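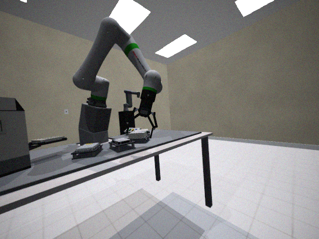
Flamen 单元仿真模型:搭建与日常照管说明

写在前面

欢迎来到 Flamen 的说明文件。这份 README 写给三种人:刚接手、想把模型跑起来的同事,改了托盘位置之后发现夹爪对不准的同事,还有半年后的我们自己。写得稍微啰嗦一点,请多包涵,宁可多说两句,也不想让大家对着屏幕干着急。

Flamen 是一个实验室自动化单元的仿真模型,一张长台,一台浅灰色的大机械臂装在台后的深灰底座上,台面上排着几个深色托盘架,左边是一台箱形的实验设备,后面还有一台小一些的蓝灰色机械臂。我们用它来核对位置、试走路径、演练维护步骤,再把确认过的参数交给现场。模型最初由 Ryszard Kozłowski 搭起来,托盘架和耗材部分后来由 Dayana Ccori 重做了一遍,现在的版本整理于2025年3月22日。

目录里有什么

cell/ 放单元的总装配,包括长台、两台机械臂的底座和房间。
arms/ 放两台机械臂的关节定义,大臂叫 Wiso,小臂叫 Robles。名字是随手起的,后来改不动了,就一直沿用。
labware/ 放托盘架、孔板、盒子的外形和抓取点。
poses/ 放保存下来的姿态,文件名用小写英文,不要带空格。
checks/ 放校核脚本和最近一次的结果。
notes/ 放大家随手写的记录,中文英文都可以,看得懂就好。

第一次打开

1. 把整个目录复制到本地再打开,不要直接在共享盘上跑。共享盘上也能开,只是贴图会一张一张慢慢出来,您泡完一壶茶它还在加载。
2. 先载入 cell/ 里的总装配,再载入 arms/。顺序反了,两台臂会落到世界原点,一半埋在地板下面。碰到这种情况不用慌,关掉重来即可,文件不会坏。
3. 载入 labware/,确认每个托盘架都贴在台面上。请把视角压低,沿着台边看过去,浮起来一点点的架子从上往下看是看不出来的。
4. 打开 poses/approach_box,大臂会弯到台面上方,两根手指跨在白色盒子所在的位置。能走到这个姿态,说明基座、关节零位和工具坐标都读进来了。
5. 跑一遍 checks/ 里的 basic,完整走完是13项。前面几项查关节,后面查托盘架,最后一项查两台臂之间的间距。

基座与零位

大臂的基座坐标定在底座平顶面、黑色安装座的正中。请不要拿绿色的环当参考,它跟着关节模型走,换过一次外形文件之后和以前的高度就不一样了,Horațiu 为此重算过一个下午。

零位参数写在 arms/wiso_zero 里,每个关节一行。要改的话,请先另存一份,文件名后面加上自己的名字缩写,再改。改完以后从零位慢慢走到 approach_box,全程把速度比例压低,留意肘部和天花板灯板之间的距离。肘部抬高时离天花板不远,模型里撞上去没有声音,现场可不是这样。

夹爪

夹爪的工具坐标原点定在两根指尖连线的中点。模型里的手指开度是可以单独驱动的,默认每侧留 2 毫米余量。换耗材时最常忘记的就是这个余量:盒子和孔板宽度不同,只改抓取点不改开度,手指下去时就会压在边缘上。

调整时建议这样做:

先把大臂停在盒子正上方,手指张到最大;
再沿竖直方向往下走,到抓取高度停住,切到侧面视角,看两侧间隙是否相等;
间隙不等时改 labware/ 里的抓取点,不要去动工具坐标。工具坐标一动,其他耗材全都跟着偏,那就热闹了。

指尖的外形是按 Forkuleck 手指组件简化来的,连杆部分只保留了外轮廓。拿它看干涉足够,拿它算夹持力就不合适了,请不要这样用。

托盘架

台面上的深色托盘架从左前方斜着排向夹爪那一侧,每个都有自己的局部坐标,原点在架子的左后角。移动架子时请改 cell/holders 里的数值,不要在窗口里用鼠标拖,拖过的位置只存在当次会话里,一关就没了。这个坑我自己掉进去过不止一次,写在这里给大家提个醒。

架子改过位置之后,至少要重走下面 3 个姿态:approach_box、above_plate、handover_left。其中 handover_left 会靠近左边设备伸出来的黑色托板,余量最小,请逐步走,别一口气放过去。托板上那块扁平的米白色板也参与碰撞计算,请不要因为它挡视线就隐藏掉,隐藏以后校核脚本会把它一起跳过。

两台臂之间

Robles 的底座在长台后面,升起来再往右弯的时候,末端会离大臂的夹爪很近。模型里没有做互锁,两台臂同时动是拦不住的。我们的约定是:任何一台要走新路径,另一台先停在保存过的姿态上,并且在 notes/ 里写清楚是哪一个。等 Mei-kuen Huang 的间距监视脚本并进来,这一条会放宽一些,目前计划在九月。

日常照管

每次合并改动之前,请跑一遍 basic,把结果文件一起提交。结果里出现黄色提示可以先提交、后处理,红色提示请当场解决,解决不了就找人一起看,谁都不会嫌您问得多。

路径改得比较大的时候,再跑一次 checks/ 里的 long。它会让大臂在几个托盘架之间来回走 1000 个循环,时间比较长,适合下班前启动。跑的时候请关掉阴影和反射,画面朴素一点,电脑也轻松一点。

目前已知的问题

阴影在设备和托盘架附近会叠在一起,看起来比台面深一块,那是灯光设置的事,与碰撞无关。
前臂上的红色标记和文字只是贴图,分辨率低,请不要据此核对型号,型号以 arms/ 里的说明为准。
视角贴近墙角时,墙面和天花板会有细小的噪点,提高采样可以减轻,代价是渲染变慢。
小臂的外形文件还是旧版,底部与底座的接合处略有重叠,等新版到了再换。

联系

模型结构和零位的问题请找 Horațiu Anghel,托盘架和耗材请找 Dayana Ccori。说明文字由 Lok-yiu Yuen 维护,发现写错了、写漏了,或者哪一段绕得让人看不懂,都请直接告诉我,我很乐意改。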